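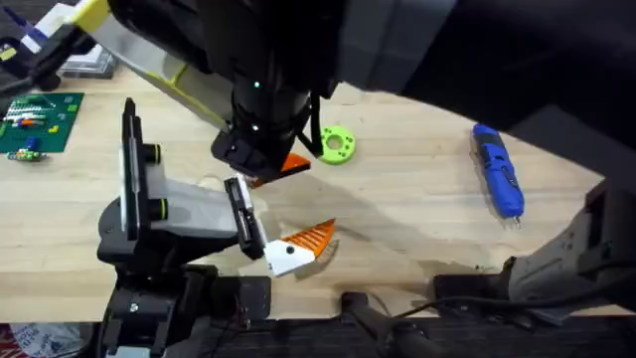 I spent most of May on a question that sounds too small to write up: does it help an imitation policy if the people recording the demonstrations pause before they close the gripper? The short answer is yes, a fair bit, and more than doubling the amount of data did. The longer answer has some holes in it, which is why I'm putting it here and not in a paper.

Some background. Our bench has two arms mounted along the same edge of a wooden table, and we train policies from teleoperated demonstrations. The fingers on the left arm are the ribbed orange kind that bend around whatever they touch. I like them a lot for picking things up. They are less good for learning, and it took me a while to see why. When a soft finger makes contact, it keeps moving. The joint encoder says the gripper is still closing, the camera says something orange has changed shape, and the moment of contact itself is spread over a handful of time steps that don't look very different from each other.

A person doing teleoperation doesn't care about that. They see the finger touch, they squeeze, they lift, and all of it takes under a second. The policy gets a blur of actions in which "still coming down" and "already lifting" sit right next to each other. Ours tended to start the lift early. It would come down nicely, line up nicely, begin to close and go back up with nothing.

I had blamed the amount of data for this. The first set had 763 demonstrations, all recorded by Seija Rautiainen and me over a couple of weeks, and the obvious move was to record more. So we did, up to 1522, same table, same objects, same instructions. Success on the pick went from 58 percent to 63 percent. I was not pleased, as you can imagine, after all those afternoons.

It was Seija who suggested the pause. She had noticed while scrubbing through recordings that her own demonstrations looked different from mine. She stops for a beat once the fingers are over the object, then closes, then stops again before lifting. I don't. I do it all in one swoop and I'm a little proud of it, or was. When we trained on her half only, the policy did better than it did on the whole set.

That isn't a clean comparison, because she also approaches more from the side than I do, and her sessions were mostly in the morning when the light on the table is flatter. So we set up a proper one.

The setup was this. Both of us recorded 500 new demonstrations, half with a pause and half without. The pause was half a second before closing and half a second before lifting, cued by a click in the headphones so we didn't have to guess. We swapped between the two conditions every 16 demonstrations so that light, tiredness and coffee would be spread over both. Same start poses for the arms, same spread of object positions, drawn from a list. Then we trained the same network on each condition with three seeds apiece, and ran each one on the same list of test positions.

With the pause, success on the pick was 81 percent. Without it, 60 percent. The worst seed with the pause was still better than the best seed without. The early lift went away almost completely, and most of what was left were plain misses to the side.

I should say what I mean by success, as people use the word loosely. The object had to leave the table and stay in the fingers for three seconds. Touching it, dragging it or lifting one end did not count. Radomir Petek did all the scoring from video and did not know which policy he was looking at.

There was one thing I expected to be a problem, and it was, a little. If you put a pause in the demonstrations, you teach the policy to stand still, and a policy that has learned to stand still can get stuck doing it. With our first training settings the arm would sometimes hover over the object and stay there until the time ran out. The model only sees the present, and in the middle of a pause the present looks the same whether the pause has just started or is nearly over. Predicting longer chunks of actions fixed most of it. Our chunk was shorter than the pause, and once it was clearly longer, the hovering dropped to a few cases. All the numbers above are with the longer chunk for both conditions. If you try this and your chunk is short, expect it to look worse before it looks better.

We also tried the lazy version, which is to take the old demonstrations and insert the pause afterward by repeating frames. That got us to 66 percent. So there is some gain to be had for free, but much less. My guess is that the real pause does two things. It separates the phases in time, and it also makes the person line up better, since half a second is long enough to notice that you're off and nudge the arm over. You can't add the nudge afterward. I checked a sample of the recordings and the position error at the moment of closing was smaller in the paused ones, for both of us, though more so for me.

What I don't know yet. I don't know if it matters for stiff fingers. Seija thinks not, and I think a little. I don't know if it holds for two-arm tasks, where one arm pausing means the other has to wait or carry on alone, and the timing gets messy fast. And I don't know how it does with people who are new to teleoperation, who pause all over the place anyway, mostly while working out which way is up.

The cost is real but small. A demonstration gets one second longer, which over a session is less than the time we lose to resetting the table. What did wear on us was the click. By the end I was hearing it on the tram. We have since switched to a softer tone, and Seija has stopped using it altogether and just counts in her head – her timing is good enough that I can't tell the difference in the logs. Mine isn't.

Next is the stiff finger comparison, as soon as I've printed mounts that fit. The first pair came out slightly too narrow for the screws.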